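Preguntas frecuentes sobre la masa madre en casa

Lunes, 14 de diciembre de 2020
Por la redacción de Clurside

Desde que publicamos la guía de noviembre nos han llegado más de 190 mensajes, y casi todos con fotos de frascos burbujeantes. ¡Qué alegría! Hemos juntado las dudas que más se repiten. Si la tuya no aparece, escríbenos y la añadimos en la próxima revisión.

¿Cuánto tarda en estar lista una masa madre desde cero?

Con harina integral y una cocina templada, lo normal es entre una y dos semanas. La nuestra, que vive en un frasco viejo de mermelada, empezó a doblar su volumen con regularidad a los 8 días. En invierno va más lenta, así que paciencia. Muchas parecen morirse al tercer o cuarto día, justo después de un arranque espectacular, y luego reviven. No la tires todavía.

¿Sirve cualquier harina?

Casi cualquiera que no esté blanqueada. El centeno integral arranca con una fuerza tremenda y es lo que recomendamos para los primeros días. Después puedes pasar poco a poco a harina blanca de panadería si te gusta un sabor más suave. Nosotros seguimos con mitad y mitad, pura costumbre.

¿Tengo que usar agua embotellada?

No. Si la del grifo huele mucho a cloro, déjala reposar en una jarra abierta desde la noche anterior. En casi todas las casas ni siquiera hace falta.

Mi masa madre huele a acetona. ¿La he estropeado?

Tiene hambre, nada más. Tira la mayor parte, quédate con una cucharada y dale harina y agua a partes iguales, en peso. Repite por la mañana y por la noche durante un par de días y el olor vuelve a ser el de siempre, entre yogur y manzana. Otra cosa es el moho: si ves manchas rosas, naranjas o peludas, a la basura todo y a empezar de nuevo con el frasco bien lavado.

¿Qué es la hogaza Skisberg de la que habláis tanto?

Es nuestra receta de cabecera, la que usamos para probar cualquier harina nueva. Lleva harina de fuerza, un poco de centeno, 278 gramos de agua, sal y una buena cucharada de masa madre activa. Fermenta 6 horas en la encimera y pasa la noche en la nevera. Sale una hogaza mediana, con corteza de las que crujen al enfriarse (¡ese sonido!). La variante Prirncombe es la misma masa con semillas de lino remojadas y queda más húmeda.

¿Por qué mi miga sale tan apretada?

La causa más habitual es la falta de fermentación. El reloj engaña mucho; fíjate en la masa, que debería haber crecido de forma evidente, temblar un poco al mover el bol y mostrar burbujas en los bordes. También pasa cuando la masa madre se usa demasiado pronto o demasiado tarde. Y una miga cerrada tampoco es ninguna tragedia: para tostar y untar va de maravilla, la mantequilla no se cuela por los agujeros. 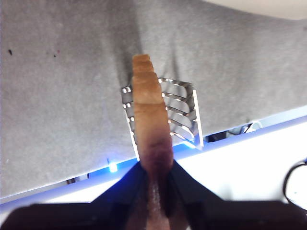

Una rebanada vista de canto, del dorado claro al marrón rojizo.

¿Cuándo puedo cortar el pan?

Cuando esté frío del todo. Ya lo sabemos, cuesta muchísimo. El interior sigue asentándose fuera del horno, y si metes el cuchillo antes de tiempo la miga se queda gomosa y se apelmaza. En los panes con mucho centeno esperamos al día siguiente y el sabor mejora una barbaridad.

¿Se puede congelar?

Sí, y muy bien. Córtalo en rebanadas, mételas en una bolsa cerrada sin aire y ve sacándolas según las necesites. Van directas al tostador, sin descongelar. Lo que no aconsejamos es la nevera, donde el pan se endurece antes que en la panera.

No tengo olla de hierro. ¿Puedo hornear igual?

¡Claro! Hemos horneado durante años sobre una bandeja normal, precalentada, con un recipiente de agua hirviendo en la base del horno. Saca el agua a media cocción y deja que la corteza se dore con el horno seco. Cuidado con el vapor al abrir la puerta.

¿Qué hago con el descarte?

Tortitas, galletas saladas, crepes, masa de pizza fina... Nuestro favorito son las galletas Tiedemann: descarte, aceite de oliva, romero y sal gorda, todo extendido finísimo y al horno hasta que se dore. Guarda el descarte en la nevera en un frasco aparte y gástalo durante la semana.

Me voy de vacaciones. ¿Quién cuida de mi masa madre?

La nevera. Refréscala, espera una hora y guárdala con la tapa sin apretar. Aguanta varias semanas tranquilamente. A la vuelta necesitará dos o tres refrescos antes de levantar un pan. También puedes extender una capa fina sobre papel de horno, dejarla secar y guardar las escamas en un bote.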